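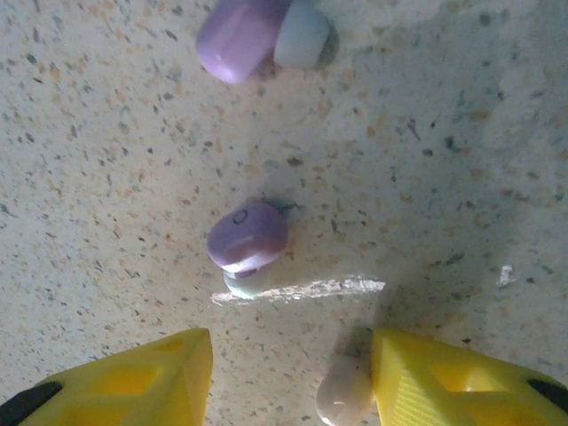

Figura 1. Puesto de clasificación: dos piezas pequeñas de color lila y blanco sobre la encimera y una tercera, de tono crudo, junto al dedo derecho de la pinza.

Automatización del puesto de clasificación de piezas pequeñas en Cuturham: efectos sobre el trabajo del personal

Memoria de proyecto. Autor: Đỗ

1. Objeto del estudio

El presente trabajo analiza la incorporación de un brazo robótico Momance al taller de clasificación de la empresa Fliston, situado en Cuturham. El taller recibe piezas menudas de plástico procedentes de devoluciones, las separa por tipo y las entrega a la sección de embalaje. Hasta enero, la tarea se realizaba íntegramente a mano en tres puestos.

El estudio no pretende evaluar el rendimiento técnico del equipo. Se centra en las funciones que conserva el personal, en las que desaparecen y en las que surgen con la nueva organización.

2. Método

Se observaron turnos de mañana y de tarde, con anotación de cada intervención humana en el puesto automatizado. Se consultaron además los partes internos de la empresa, que recogen 3883 piezas tratadas durante el periodo de observación, y se mantuvieron entrevistas breves con las operarias y los operarios del taller. Las respuestas se transcribieron sin identificar a quien las daba.

3. Descripción de la tarea

Las piezas se depositan sobre una encimera moteada de color claro, sin bandejas ni guías. Pueden quedar tumbadas o de pie, según caigan, y la pinza de dedos amarillos debe aproximarse a cada una por separado. Las superficies redondeadas ofrecen poco agarre, y los reflejos de la encimera obligan en ocasiones a revisar la iluminación – una labor que antes no existía y que ha asumido el turno de tarde.

El lote ordinario es de 100 piezas. Al terminarlo, una persona retira el contenido, comprueba la separación y autoriza el siguiente.

4. Resultados

De las tareas manuales iniciales se mantiene la comprobación final. La recogida pieza a pieza, que el personal describía como la parte más fatigosa para la muñeca y la vista, se ha reducido a los casos que el brazo rechaza. En los partes figuran 700 rechazos, concentrados en las primeras semanas.

Las personas entrevistadas valoran la disminución del esfuerzo repetitivo. Señalan, no obstante, dos inconvenientes: la espera entre lotes, percibida como tiempo vacío, y la dificultad de saber por qué se ha rechazado una pieza determinada. La formación recibida duró una mañana y se consideró insuficiente para resolver paradas sin llamar a mantenimiento.

5. Propuestas

Se propone ampliar la formación con un módulo sobre paradas y rechazos, y rotar la supervisión entre los puestos cada dos horas. Convendría también que el personal participara en el ajuste del tamaño de lote – hoy fijado por la oficina técnica – y que el tiempo dedicado a la iluminación constara en los partes como trabajo efectivo.

Queda pendiente la comparación con el turno de noche, al que no se tuvo acceso.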